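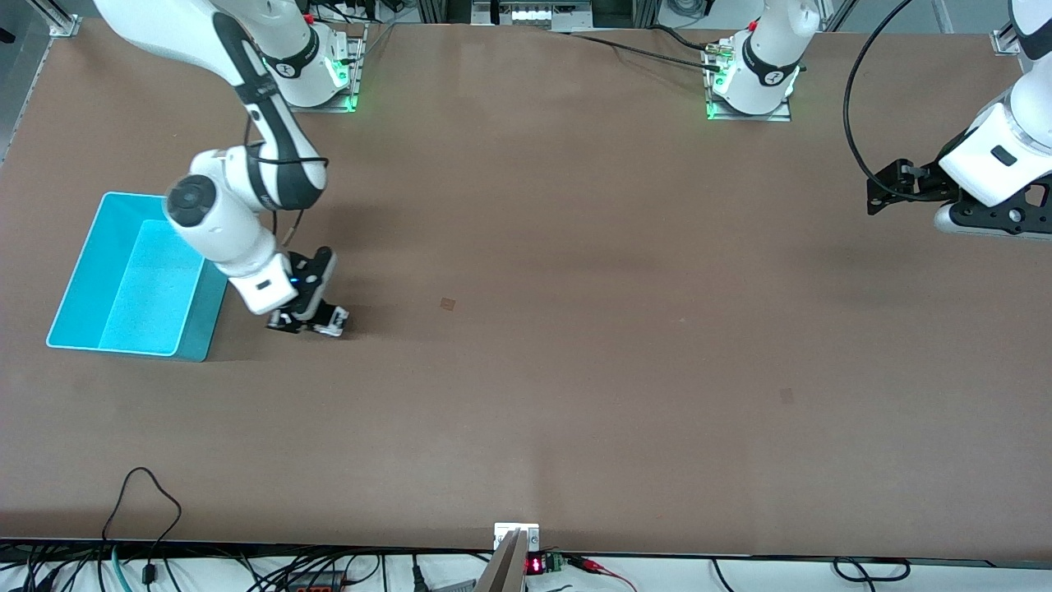
Brarkurholm Technical Centre
Demonstration Safety Checklist with Inspector's Comments
Two-arm tabletop cell, ground floor hall
Inspection carried out Tuesday, July 28, 2020, ahead of the summer open day
Form reference: Tilitz 67

Each item is marked Satisfactory, Action required or Not applicable. Comments are given where the inspector considered them useful. Items marked Action required must be closed and initialled by the hall supervisor before the doors open to visitors.

Part A. Visitor area

A1. Barrier in place on all sides open to the public.
Satisfactory. The barrier supplied by Erkuvetti has been used again and stands at the same distance as in March. The feet have been weighted.

A2. Floor markings legible.
Action required. The yellow line on the window side has worn through where the chairs are dragged across it. To be retaped.

A3. Route to the fire exit clear and signed.
Satisfactory. The leaflet stand was moved 200 cm to the left during the inspection and must stay there.

A4. Number of visitors at the barrier at one time.
Satisfactory. The stewards' sheet gives the limit for the hall and a separate, lower limit for school parties. Over 4000 leaflets have been printed and the stewards should expect queues after lunch.

A5. Children's viewing step.
Action required. The step is sound but has no handrail on the side nearest the barrier. Either fit the rail or withdraw the step.

Part B. Table and fixed equipment

B1. Arm bases secure on their mounting plates.
Satisfactory. Both bases were checked by hand and the fixings were marked with paint pen after tightening. The paint marks are to be looked at again on the morning of the open day.

B2. Table surface clean and free of tools.
Satisfactory. There are light scuffs on the brown surface, which do not affect use. The small square marks are to be left where they are.

B3. Brackets and plates at the near edge of the table.
Satisfactory, with comment. The metal bracket clamped to the near edge is firm. Demonstrators lean over at this point, and the corner of the plate should be covered with foam strip.

B4. Cables at the near edge.
Action required. The cables below the near edge are tangled and at least one loops up over the table edge, where a sleeve could catch it. They are to be gathered, tied and kept below table height. The supply to the digital display is not to be disconnected while this is done.

B5. Cables along the far edge.
Satisfactory. These were traced back from the base connectors. There is enough slack for the full reach of both arms.

B6. Cables on the arms themselves.
Satisfactory, with comment. The cable to the left gripper makes a wide loop. It was watched through the whole programme and did not snag. If the programme is changed, the check must be repeated.

Part C. Demonstration routine

C1. Written routine available at the cell.
Satisfactory. The routine, known to staff as the Dalisay sequence, requires an arm to pick up a small toy car and place it in the turquoise tray. The printed copy at the cell agrees with the programme loaded on the controller.

C2. Speed limited for public demonstration.
Satisfactory. The reduced speed setting is protected by a password held by the hall supervisor.

C3. Tray and objects positioned before power is applied to the arms.
Satisfactory, with comment. During the first trial the demonstrator reached in to straighten the tray while the arms were enabled. This is not permitted. The demonstrator was reminded, and the second trial was carried out correctly.

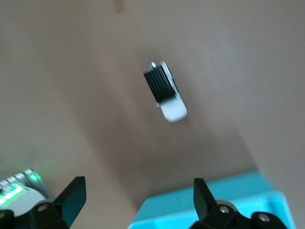
C4. Objects suitable for handling.
Satisfactory. Objects used in front of the public must have no sharp edges and must not break if dropped from gripper height. Small parts must not be handed to children under three, whatever their parents may say. Spare objects are to be kept in the drawer – they should not be left on the barrier or on the steward's chair.

C5. Gripper fingers undamaged and screws tight.
Satisfactory. The fingers were examined on both arms with power off. No chips or cracks were found. The screws were checked with the correct key, which has been returned to the cabinet.

C6. Status lights understood by all demonstrators.
Action required. The demonstrators gave different answers when asked what each colour meant. A card showing the colours and the action to be taken for each must be fixed beside the controller. Green must not be explained to visitors as meaning that it is safe to touch.

C7. Dropped object procedure.
Satisfactory. The demonstrator stops the arms, confirms the stop aloud, retrieves the object and steps back before restarting. Visitors must not be invited to help, even where the object has rolled to the barrier.

Part D. Stopping and emergencies

D1. Emergency stop tested from the demonstrator's position.
Satisfactory. Both arms stopped at once and remained still until reset.

D2. Emergency stop tested from the steward's position.
Satisfactory on the second attempt. The button had not been fully released after the previous test – the steward should check this each morning.

D3. First aid box within reach and in date.
Action required. The box is in place, but the eye wash expired in March. Replace.

D4. Two trained persons present whenever the arms are enabled.
Satisfactory. The rota shows 2 names for every session, including the lunch period. If either person leaves the hall, the arms must be switched off and the notice turned to "Back shortly".

General comments

The cell is in good order and the routine is suitable for public showing at the reduced speed. Items A2, A5, B4, C6 and D3 remain open. The hall may be prepared for visitors in the meantime, but no public demonstration is to be given until all five have been initialled.

Demonstrators are asked to tie back long hair and to remove lanyards before approaching the table. The copy of this form kept at the cell must be the signed one.

Next inspection: on the morning of the open day, Parts B and D only.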